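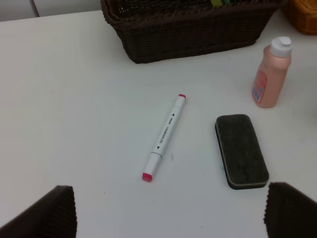
*A double-ended marker and a whiteboard eraser on the white table.*

The woman who runs the supply room at the Gilmartin building in Redon has had the job for 2 years. Before that she did the same work at Prureditz, where the room was bigger and the shelves were worse. We met on a Saturday morning, when the building is quiet and she can get things off the tables.

Her first subject was markers. "People think they last forever," she said. "They leave the cap off one end and go to lunch." She likes the double-ended kind, with a cap at each end, but admits they give people two chances to lose one. Last year the building went through 574 of them. She knows the number from the reorder sheet.

Erasers are less trouble. The felt ones go back on the ledge under each board, felt side down, and she swaps them when they start to smear. "A dirty eraser makes a clean board gray," she said. "Then they ask me for a new board."
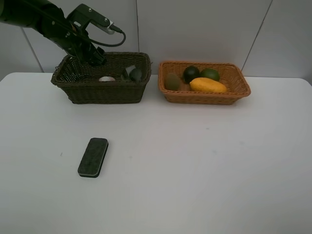 Fruit came into the job later, when Gilmartin stopped ordering packaged snacks from Sutar and put the money into a weekly delivery. She was against it at first. She now thinks it was a good change, apart from the sorting. Wicker baskets were her choice, one in dark brown and one in a honey color, and the lighter one had a kiwi and a bright green lime in it. Limes go quickly – people put them in their water. Kiwis are slower, and she presses each one with her thumb before it goes out.

I asked if baskets were hard to keep clean. "You shake them out over the sink," she said. "The braided edge holds dust, so I use an old paintbrush." She has tried plastic tubs and went back to wicker within a month.

The supply list for the building runs to 41 lines, and she would like it shorter. Paper clips could go, in her view, and so could the colored folders. Markers will stay on it. The next order is due in May, and she had already started filling in the form.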